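How to Stop a Metal Bunk Bed Squeaking

There are two kinds of bunk bed owner: those whose bunk squeaks, and those who have not yet put a child in it. Ours came flat-packed from Clemerholm, with a bag of bolts and a leaflet in which a faceless man smiled at a spanner. It was silent until November. Then the heating went on, the house dried out, and every time anyone turned over it sounded like a gate in a ghost story.

I have now cured three of these, two of them mine. You will need an evening and a fair amount of patience.

What you need

The Allen key that came with the bed (look in the kitchen drawer, under the takeaway menus)
A proper spanner, in case you don't find it
A candle, plain, not the vanilla sort
Felt pads, the stick-on kind for chair legs
Nylon washers to fit your bolts
A torch
A helper who is willing to lie down and wriggle

Step 1. Find the squeak

Most people skip this and tighten everything, which is how I stripped a thread on the first go. Strip the bedding off and take the mattresses out. Now push the frame at each corner, side to side and then end to end. If it's quiet, the noise is coming from the slats or the mattress and you can skip to Step 4.

If it squeaks, send the helper up top and have them roll over slowly while you put a hand on each joint in turn. You'll feel a squeak through your fingers before you're sure where you heard it. Mark the guilty joint with a bit of tape. Sound travels along hollow tube in a thoroughly dishonest way, so trust your hand over your ears. Check the ladder as well. I spent 2 evenings blaming a corner post for something the ladder hooks were doing.

Step 2. Take the bad joint apart

Get everyone off the bed. Undo one joint at a time, and prop the rail on a stack of books while it's loose. Wipe the bolt and the inside of the bracket with a dry cloth. There will be grey dust, and that dust is your paintwork, which has been rubbing itself away at night.

Rub the candle over the faces that touch. Slip a nylon washer between the bracket and the rail if there is room for one, provided the bolt still goes fully home. I've used Rusov washers, which come in a bag of 100, so I am now the owner of 92 nylon washers. Enquiries welcome.

Please don't use cooking oil. It works beautifully for a week, then turns to glue and collects fluff.

Step 3. Tighten in the right order

Put every bolt back finger-tight first, all the way round. Stand the frame square, then go round again with the key, working corner to opposite corner as you would with a car wheel. Stop when it's firm. Going on until you grunt is what bends the brackets.

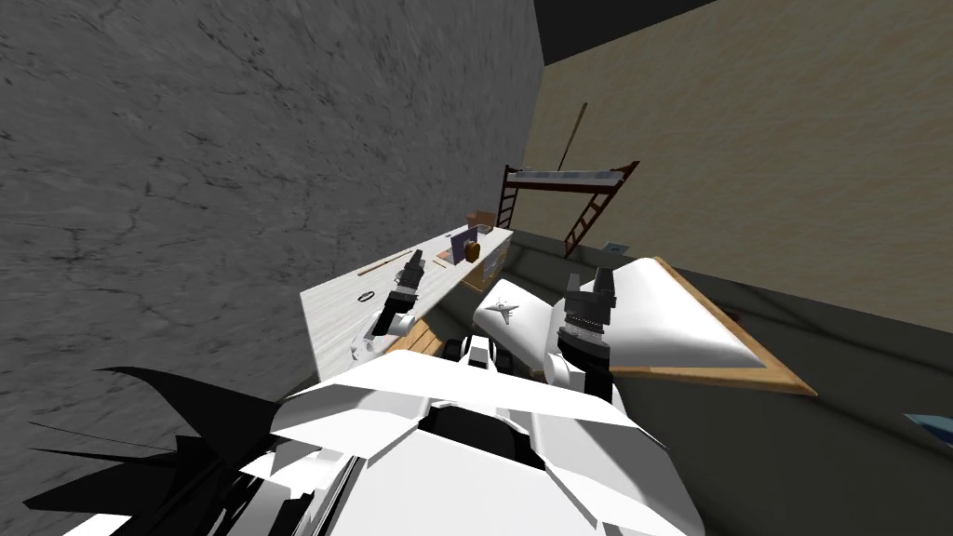
Go round once more after 20 minutes, when things have settled and you've had a cup of tea. You'll nearly always get another quarter turn out of one of them.

Step 4. Quieten the slats

Stick a felt pad wherever a slat rests on the frame. Old socks do the same job and look worse, but they're under a mattress, so suit yourself. My neighbour Hema Hegde swears by strips of cork tile, and her bunk is quieter than mine, a fact she has mentioned.

Step 5. Feet and walls

Check that all the feet touch the floor. If one hovers, put a pad under it. If the frame knocks against the wall, put felt there too, or move the bed out a touch, keeping to whatever gap your leaflet allows on the upper bunk side.

If it still squeaks

Look along the welds with the torch. A cracked weld can creak just like a dry joint, and no candle will mend it. Keep everybody off the bed and ring whoever sold it to you. The same goes for a bent ladder or a guard rail that won't stay tight.

Otherwise, give it a week and check the bolts again, then do them whenever you change the clocks.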